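Zultgate opening weekend — notes from a fan day

Oct 10, 2021

Got in at quarter past nine, home by midnight, typing this with sore feet. Quick and messy, sorry. Proper ride reviews when I've slept.

Getting there

Train then shuttle bus. The bus stop has moved to the far side of the car park and there's one small sign for it, behind a hedge. Queue at the main gates already back past the ticket kiosks by half nine. Bag check quick, ticket scan slow — two gates out of five not reading phone tickets at all. If you've got a paper printout, bring it. We went through on paper while people with the app were still waving their screens at the reader.

Parking has gone up again. Didn't pay it myself but heard plenty of moaning on the bus.

The new land

So, Kandow. If you've not been following: it's the big new area where the old boating lake was, themed as a harbour town, with the Iretti story running through everything. Iretti is the ship's cat off the cartoon. There was a lot of anger online in March when the plans came out, mostly over losing the lake and the paddle boats. I was one of the angry ones. I signed the petition and everything.

Well, I liked it. Not all of it. The entrance is a long curved street with the shopfronts leaning in on both sides and you can't see the harbour until the very last bend, then it opens out and there's the lighthouse. People stopped dead and got walked into. Music is good, lots of accordian, not too loud. Date over the harbour office door is 1769, which the fan wiki people will already have forty theories on.

Less good — shade. There is none on the quay. Fine in October, going to be grim in summer. And the floor is that bumpy fake cobble, my friend's pushchair hated it.

Iretti's Lost Cargo

The big dark ride. Posted wait was 51 minutes when we joined, we were on in less, so no complaints. Indoor queue goes through a warehouse with crates you can knock on and some of them knock back. Kids loved that bit and would not leave it alone.

Ride itself is smooth, a bit short. Best scene is the storm, where the boat turns backwards just as the lights go. The second scene has too many screens for me. I know screens are cheaper to change later but you can tell, and from the back row you can see the edge of one of them. The cat figure at the end is lovely though, proper moving ears, looks right at you.

Boat number 23 has a squeak. Avoid if you can, we couldn't.

Tried for a second go at four and it had broken down. Back up by half five but by then the line was silly.

Food

Cáceres is the new sit-down place, on the upper floor of the harbour building. Spanish-ish. Potatoes very good, the ham toasties very good, the fish stew lukewarm and I sent it back, they were nice about it. Book ahead, walk ups were being turned away before noon. The stall underneath does paprika chips in a cone and honestly I'd have been happy with just those.

Refill cups from last season still work in the machines in the old bit of the park but not in Kandow. Staff couldn't say why. Annoying.

Shops

One big shop at the ride exit, one tiny map shop half way down the street. The map shop is the better one. Opening pin was limited to 2374 and gone before lunch, on resale sites by teatime for daft money. Don't pay it. The plush cat comes in two sizes and the small one has the nicer face.

The preview hall

Go in here, it's by the old theatre and was half empty all afternoon. Free, with seats, and the only warm place in the park once the sun went. They've got models of the next phase and ride plans on the walls. Small model of the old boating lake too, which I thought was a decent touch given all the fuss.
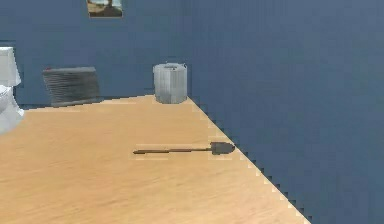
The evening show

Starts at eight from the lighthouse. Fountains, lanterns, a bit of fire, the cat's song twice too often. Stand on the left of the quay by the rope posts, the right side has a lamp post bang in the middle of the view. We found that out the hard way and shuffled over during the second song.

No fireworks, which will upset some of you. I didn't miss them much.

Getting out was worse than getting in. One exit open, everyone leaving at once, and the last shuttle was full so they had to find another. Leave before the final song if you've a train to catch.

Going again in the spring with the kids. Will do the coaster side of the park then, didnt get near it this time.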